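Refinishing a Worn Tabletop with Jovero Matte Hardwax Oil

Applies to solid wood tops and to veneered tops with the factory finish still mostly intact. Laminate and melamine can't be refinished this way. If you aren't sure what you have, look at the underside and the end edges. Grain that continues over the edge means solid wood. A thin strip glued along the edge usually means veneer or laminate.

What you need

Random orbit sander with dust extraction
Sanding discs in 120, 150 and 180 grit
Hand block and 180 grit sheet for the edges
Vacuum with brush head
Jovero matte hardwax oil, brown tint or clear
White nylon pad and lint-free cloths
Nitrile gloves
Metal bucket with lid, filled with water

Room conditions

Keep the room at 55 degrees F or warmer from the first coat until the last coat has cured. Below that the oil stays tacky and picks up dust. Open a window for ventilation, but keep direct drafts off the surface. In October and later, check the temperature of the top itself with a surface thermometer. A table against an outside wall can be several degrees colder than the air.

A matte finish hides small scratches better than satin and is easier to spot repair. It suits tables that get daily use from children, hobby work or shop projects. 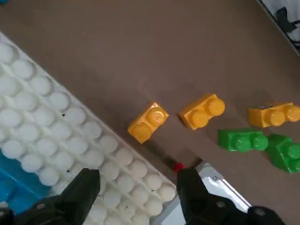 Step 1: Clean and degrease

Wipe the top with warm water and a few drops of dish soap, then with clean water. Let it dry overnight. Wax polish has to come off with mineral spirits before any sanding, or it will load the discs and smear into the grain.

Step 2: Sand

Start at 120 on solid wood. On veneer, skip 120 and start at 150 with light pressure, checking the edges after each pass. Move the sander slowly and overlap each pass by half a disc. Stop at 180. Finer grits close the surface and the oil won't soak in evenly. Vacuum between grits.

Clamps, vises and anything else mounted along the edge should come off first if the mounting allows it. If it has to stay, mask the base plates with painter's tape and hand sand up to the tape. Tie cables back so they don't drag across fresh oil.

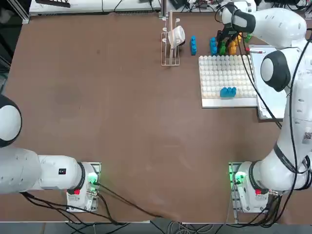 Edges take more wear than the center and usually need a second pass with the hand block. Round them over very slightly. A sharp corner sheds finish within a few months.

Step 3: First coat

Stir the can; don't shake it. Pour a small amount on the pad and spread it thin, working with the grain. Wait 20 minutes, then wipe off all excess with a clean cloth. Shiny patches mean oil is still sitting on the surface.

Step 4: Second coat

Let the first coat dry overnight. Apply the second coat the same way, using less oil. Two coats are enough for most tops.

Rags

Oil-soaked rags can ignite on their own. Put them in the water bucket right after use and close the lid.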